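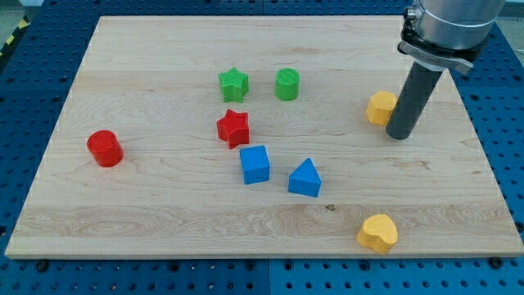 Étoiles, cylindres, cube et compagnie sur leur planche d'érable, à l'atelier Hemero.

Les formes à trier de la ludothèque de Plemidham sont enfin de retour

27 mars 2022

Je vous en avais parlé à la rentrée, en septembre, et vous avez été plusieurs à me relancer depuis : oui, la ludothèque de Plemidham va retrouver ses formes à trier ! Pas les anciennes, hélas. Il en manquait tellement qu'on passait plus de temps à chercher le triangle sous le radiateur qu'à jouer. Cette fois, on repart avec des pièces neuves, en plastique bien coloré, et je suis allée les voir à l'atelier Hemero, rue de Ledesma, juste avant qu'elles partent en caisse.

Je vous avoue que je suis restée un bon moment penchée sur la planche. C'est bête, mais ça me fait quelque chose, ces petits blocs. Il y a du vert, du rouge, du bleu, du jaune, des couleurs franches comme je les aime, et posées sur ce bois très pâle elles ressortent encore mieux. Mes préférées sont les étoiles. Il y en a une verte et une rouge, presque de la même taille, et la verte a le dessus tout finement strié. J'imagine déjà les petits doigts qui vont gratter là-dessus (les miens n'ont pas résisté longtemps).

Le prisme bleu a aussi ses partisans. Posé sur le côté, on dirait un toit, et à côté du cube bleu on a déjà une maison à moitié construite. C'est d'ailleurs ce que mon fils fait de toutes les formes à trier qu'on lui met entre les mains : il ne trie rien du tout, il bâtit. Et il y a un octogone jaune, que je trouve plus malin qu'un simple rond, parce qu'on peut le confondre avec un cylindre quand on va trop vite. Ça va râler dans la salle des petits, je le sens d'ici.

Si vous regardez de près le cylindre rouge, vous verrez de légers cercles sur le dessus, comme les sillons d'un disque. Ce sont des traces d'impression. À l'atelier on m'a proposé de poncer et j'ai dit non, surtout pas ! Sur les anciennes pièces tout était lisse, et ma fille les reconnaissait uniquement à la couleur. Avec un peu de relief, on peut jouer les yeux fermés, et ça change complètement le jeu.

La planche, maintenant, puisque c'est elle qui m'a fait craquer. Elle est en érable, tout clair, avec de longues lignes dans le sens du fil et, dans le tiers inférieur, un veinage qui part en tourbillons. On devine à peine les joints entre les lames collées. Elle va servir de plateau de jeu, à poser par terre ou sur la table basse, et elle sera livrée en même temps que les blocs. J'avais peur que ce soit lourd à sortir et à ranger, mais on la glissera debout derrière l'armoire des puzzles et on n'en parlera plus. Il faudra juste éviter d'y oublier des feutres. Je vise les grands, ceux du coin dessin, qui se reconnaîtront.

Côté pratique, la ludothèque aura 11 lots en tout. La plupart resteront sur place et les autres pourront s'emprunter, comme les jeux de société, pour une durée de 20 jours. Le prêt est compris dans la carte, donc rien à payer en plus. On demande simplement de compter les pièces au retour, devant la personne qui tient l'accueil, et de rapporter le sac en tissu avec. Pour le sac, j'insiste, on en a perdu la moitié l'an dernier et je n'ai aucune envie de ressortir la machine à coudre.

L'ensemble a coûté 2269 euros, planches comprises. C'est une somme, je sais, et j'ai entendu deux ou trois remarques à la sortie de l'école. L'argent vient de la brocante et de la vente de gâteaux de Wistton, où 28 familles ont tenu un stand sous une pluie battante - je n'ai toujours pas récupéré mes chaussures, soit dit en passant. Si vous en étiez, ces étoiles sont un peu à vous.

Pour les tout-petits, on garde la même règle qu'avant : on joue à côté d'un adulte, et tout ce qui est passé par la bouche va dans la bassine bleue à l'entrée, pas dans le bac. Les blocs se lavent à l'eau tiède avec un peu de savon. Pas de lave-vaisselle, s'il vous plaît, même sur le programme court. On a essayé avec les dînettes et le résultat est encore exposé dans la cuisine, pour mémoire.

Il me reste une question à vous poser. On hésite à ranger les formes par couleur ou par famille, les étoiles avec les étoiles, les cylindres avec les cylindres. Moi je suis pour les couleurs, c'est plus joli dans les bacs et ça va plus vite le soir, quand tout le monde a déjà son manteau. Mais chez moi on me soutient mordicus que ça gâche le jeu si c'est déjà trié. Dites-moi ce que vous en pensez, sur le cahier de l'accueil ou en commentaire, je lis tout.

Les anciennes pièces encore en bon état sont dans un carton sous l'escalier. Servez-vous, il y a surtout des carrés.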